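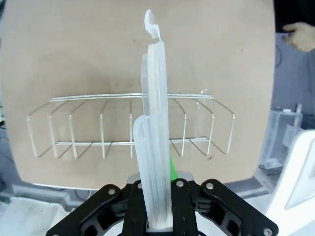 4.2 Handling of thin plastic items

The second set of trials looked at how the Lirkum gripper kit copes with thin, flexible plastic. The kit is sold as an add-on for small arms and comes with a two-finger parallel gripper, a wrist camera and a licence for the vendor's control software. We bought ours at the list price of $3,744 and had no other dealings with the supplier.

Figure 3. Wrist camera view during a rack trial. The fingers are closed on the lower end of a translucent plastic item, with the wire rack behind it.

Each trial asked the arm to pick up one item, hold it upright and place it in a slot of a wire dish rack. We ran 50 trials per item. A trial was scored as a success if the item was still standing in its slot when the fingers had opened and the arm had backed away.

Frosted plastic was the hardest material in the set. The software's depth estimate was poor on translucent surfaces, and the layered edges were often read as two separate objects. Gripping low on the item, as in Figure 3, gave the software a clearer view of the fingers but left a good deal of unsupported length above them - enough for the upper part to sway when the arm changed direction. Lowering the travel speed to the second-slowest setting reduced this.

Finger force was left at the factory value throughout. The manual suggests a lower value for film and sheet, but at that value items slipped in the early runs at our Clernitz lab, so those runs were not counted.

The Pinow kit was tested on the same rack and is covered in Section 4.3.

Related items
Gripper kits for small labs: a buyer's survey
Han rack benchmark, June update
Depth sensing on translucent household plastics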